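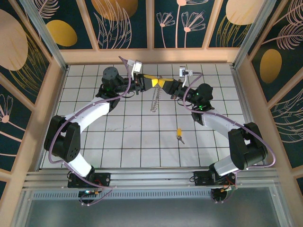 3.2 Self-reported sleep

The Marti survey claims that 68 percent of night workers sleep well. We doubt it. Respondents filled in the form at work, and 18 of them skipped the item on naps.
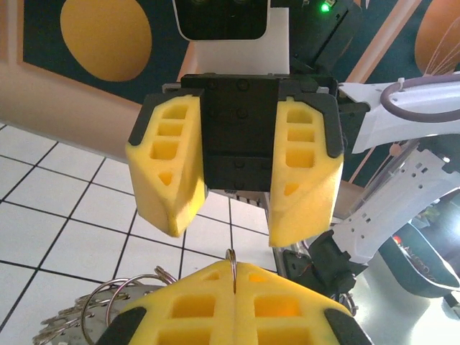

Figure 2. Gripper with yellow foam fingertips.

Brandia repeated the survey in January with the same wording – and the same problem. A diary would have been a fairer test, yet neither team kept one.
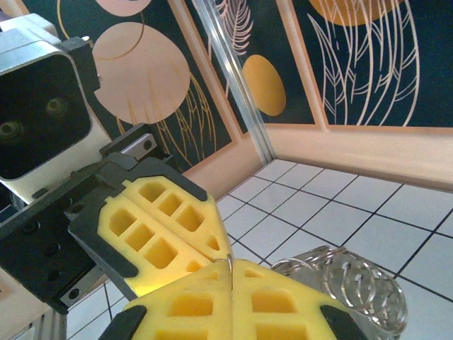
Until one does, we treat both results as opinion about sleep and leave them out of Table 3.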